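Fitting drawers to a carcass that is never square
Jul 17, 2026

Precious Magbanua designs storage furniture for Dalisay, a small maker of low cabinets and sideboards. Her subject is the gap between a drawer front and the parts around it, known in the trade as the reveal. We spoke at the firm's workshop in Asberg about tolerances, slides, and why a wide drawer gives more trouble than a narrow one.

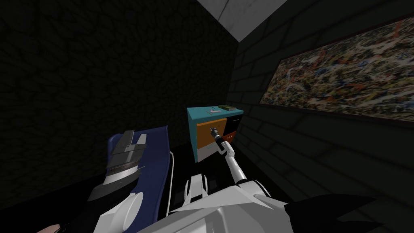
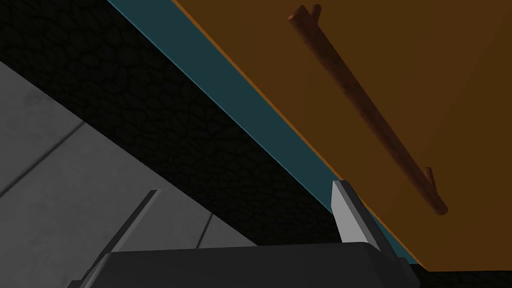 Starting from the opening

Magbanua does not begin with the drawer. She begins with the opening, and she measures it more than once.

"You take the width at the front top, front bottom, back top and back bottom," she said. "People measure the front and stop. The back is where the slide ends up binding."

Her working limit for a side-mounted slide is a difference of 1 mm between front and back. Beyond that she shims the narrow side or planes the partition. She does not accept a correction made by forcing the drawer box out of shape, a practice she still sees in repair work. A racked box puts uneven load on the two runners, and the wear shows up as a drawer that closes well on one side and stands proud on the other.

The diagonal check comes next. In the current range the large opening is 371 mm high and 500 mm deep, and the two diagonals of the front opening must agree within 1.5 mm. If they disagree, the back panel is taken off and refitted with the carcass clamped square.

"The back panel is a structural part," she said. "If it goes on while the cabinet is sitting on an uneven floor, you have glued the floor into the cabinet."

Wide drawers

The proportion of width to depth matters more than either figure alone. A drawer that is much wider than it is deep has a short guided length, so a pull applied near one end turns the box slightly before it moves it. Cabinetmakers call this racking. With waxed wooden runners it can stop the drawer completely. With ball-bearing slides it is felt as a hesitation in the first part of the travel.

Magbanua lists the usual remedies in order of cost. A center guide under the box is the cheapest. A longer pull, or two pulls, spreads the force. A synchronized slide, in which both runners are linked by a rod and pinion, is the most expensive and the one she prefers for anything over twice as wide as it is deep.

"A rod takes nine extra minutes to fit and it removes the complaint," she said. "I would still keep the box light. The rod will not help you if the bottom panel sags."

Sag is a separate calculation. She specifies a 9 mm bottom for wide boxes and adds a muntin down the middle, front to back, so that the unsupported span is halved. Under an even load, halving the span reduces the deflection of a given panel by a factor of sixteen, and for that reason she regards a muntin as better value than a thicker sheet.

Reveals and finish

The standard reveal at Dalisay is 2 mm on all sides, measured after finishing. Paint is the usual source of error. A sprayed edge adds thickness on the front and again on the partition, and a gap that was correct in bare material can close up enough to rub.

"We cut for the finished size – the drawing gives both numbers," Magbanua said. "If a shop only has one number on the drawing, ask which one it is."

Solid wood fronts need more room than panel fronts. Her allowance for a tall solid front is 3 mm at the top, set in March, when the workshop air is dry and the front is near its smallest. Two earlier lines, Nurnamel and Griler, used the same gap for both materials. Griler was changed in its second year after fronts began to touch the rail above them in humid weather. Nurnamel was sold only with panel fronts and was left alone.

Adjustment on site

Most of the callbacks she handles are settled without tools beyond a level and a screwdriver. The cabinet is leveled first, side to side and then front to back. Only after that are the front fixing screws loosened and the reveal set with spacers cut from scrap.

"If you adjust the fronts first, you will do it twice," she said. "Leave the drawers empty, level the case, set the gaps, load the drawers, and look again the next day."

She keeps the spacers in the toolbox with the thickness written on each one in pencil. The 2 mm pieces are replaced most often.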